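发件人：Lins 值班邮箱
收件人：Drandton 用户协会邮件列表
日期：2023年10月25日
主题：Re: 携号转网收费那份征求意见稿，大家到底提不提

先回要紧的，剩下晚上再补，手头还有两个电话没回。

> 各位好，
> 征求意见稿第二部分看完了，我的理解是：携号转网本身不收钱，但是原运营商可以要求用户把"合约期内已享受的优惠"一次性退回来，上限写的是2,000元。稿子没说优惠怎么算，也没说谁来算。
> 我们这边有户人家，办的是Cutska的家庭套餐，带宽带带电视，现在想转到Rirkex，营业厅口头报的数是600，要求打印明细，说系统打不出来。
> 我的意见是协会别急着发函，先等监管那边的说明会。现在发，人家一句"正在征求意见"就挡回来了。
> 另外上限这个事我不反对，有上限总比没有强。

不同意等。理由下面写，有点乱，凑合看。

一、时间
说明会到现在没定日子，征求意见的窗口可是有日子的，到10月底就关。等说明会开完，窗口早没了。到时候我们再写什么都叫"来信"，不叫"意见"，处理的部门都不一样。去年固话月租那回就是这么错过的，大家应该还记得。

二、上限
上限我反对。或者说我反对这么写。2,000写进去，营业厅就会照着2,000往上靠，本来报600的以后报多少不好说。要写也得写成"按剩余合约月数折算，且不超过"，顺序不能反。现在稿子里折算两个字压根没出现，我搜了两遍。

三、明细
你说的那户，系统打不出明细这个说法我不信。Cutska自己的服务承诺里写着用户可以要书面费用说明。请他们再去一次，就说要书面的，不给就让对方写个"不予提供"盖章。多半就给了。回来把单子拍清楚发列表，名字和身份证号码涂掉，上次有人没涂，我删帖删到半夜。

四、副卡
这个稿子里完全没提，但是问的人最多。主卡转走，副卡怎么办？Rirkex的说法是副卡自动变成独立号码，Cutska的说法是副卡必须先注销。两家说的对不上，老人用副卡的一注销，银行验证码、医保那些全断。我觉得这条应该单独提，放第一条都行。

五、短信
转网以后收不到验证码的问题，有的平台说是号段库没更新。这个不归运营商一家管，写进意见里怕冲淡重点，我倾向放附件。有不同看法的直接回。

关于谁来写：我先起草一份，不会长，5条以内。格式按征求意见稿的附表来，条款号、原文、建议改法、理由，四栏。拜托大家不要再发整篇作文给我，上回合并那一版合了两天，最后人家表格里只让填那么点字数。

需要大家做的：

1. 手里有转网被卡的，把时间、营业厅、对方原话发过来。原话就是原话，不要替他总结。电话录音有的话先自己留好，别传列表，附件大了服务器会退信。

2. 已经转成功的也请说一声，花了多少，几天办完。光有投诉没有正常的案例，人家会说我们挑着说。

3. 会议纪要还没校完，第三页有一处把"解约"打成了"节约"，看到的不用再提醒我了，已经知到了。
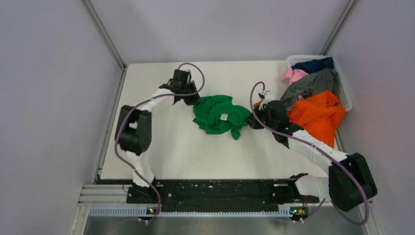
4. 愿意在意见上署名的回一个"同意署名"就行，不用写别的。协会名义的章我去问，个人署名不用等章。

5. 退订的别再回全体了，信末有退订地址，点那个。

再补一点，昨天电话里有人问实名信息不一致的能不能转。不能，得先去原营业厅改过来，本人带证件。老号码当年用一代证登记的尤其多，改一次据说要等系统同步，别当天改当天就去转，白跑。代办行不行两家口径也不一样，Rirkex说直系亲属带户口本可以，Cutska那边我打了客服，转了两道人工，最后让我"以营业厅为准"。问了等于没问。有谁在营业厅真办成过代办的，讲一下带了哪些材料。

还有合约机。买手机送话费那种，跟套餐合约是两份东西，到期日可能差着好几个月，去之前两份都查。发短信查询只会回套餐那份，机子那份得在App里翻，藏得很深，在"我的协议"下面还要再点一层。查到了截图存好，到柜台对不上的时候拿得出来。

最后，前面那封信说等监管说明会，我也不是说不去。日子定了照样报名，Drandton这边能去几个去几个。但是意见先交，两件事不冲突。草稿今晚发出来，要是十点还没看到就是我又在加班，明早发。

Lins 值班
（手机打的，错字见谅）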